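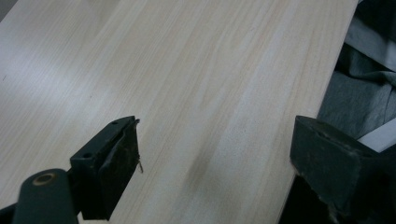 Figure 3. Pale board with fine, close grain and a diffuse brownish-grey smudge running with the grain. Glare to the left.

3.2 Surface discolouration and what households do about it

Discolouration came up in nearly every interview, usually before we asked. Respondents in Cludonbridge used "mark", "stain" and "shadow" more or less interchangably, so we coded all of them as one category and kept the original word in a side column. Marks of the type in Figure 3, soft-edged and following the grain, were the hardest for people to name. Rings were easy. Everyone had a story for a ring.

The postal survey returned 523 usable forms. Coding was done by Frandsen (Hanne Frandsen, second coder) over one winter, with disagreements settled by re-reading, not by averaging. Items on cleaning products were dropped – the wording confused too many people.

Three responses dominate. Sanding, oiling over, and leaving it. Leaving it was the commonest among renters, who were worried about their bond and did not want to make a small mark a big one. Owners sanded. Several regretted it, mostly where the patch ended up lighter than the wood beside it, and a couple went on to redo the whole top. Oiling over sat between the two and was nearly always described as a Sunday arvo job, "while I had the tin open".

Kaewmanee's typology of domestic repair separates cosmetic from functional work. We found that split hard to hold. A benchtop with a mark on it works fine, yet respondents in the Cedmont estate spoke of it as broken, and one had stopped using that end of the bench altogether. Colour of the timber mattered here. Owners of light timbers reported noticing marks sooner and minding them longer. Dark timbers drew complaints about dust instead, which is outside our scope.

Age of the household's furniture had less effect than expected. Inherited pieces were forgiven a lot. New pieces were not, for the first 11 months or so of ownership going by the diaries, after which entries on marks drop away and people start writing about drawers and hinges. The diary sample is small and we would not lean on it to heavily.

Cost figures are held over to Section 4, along with the Pundus workshop interviews.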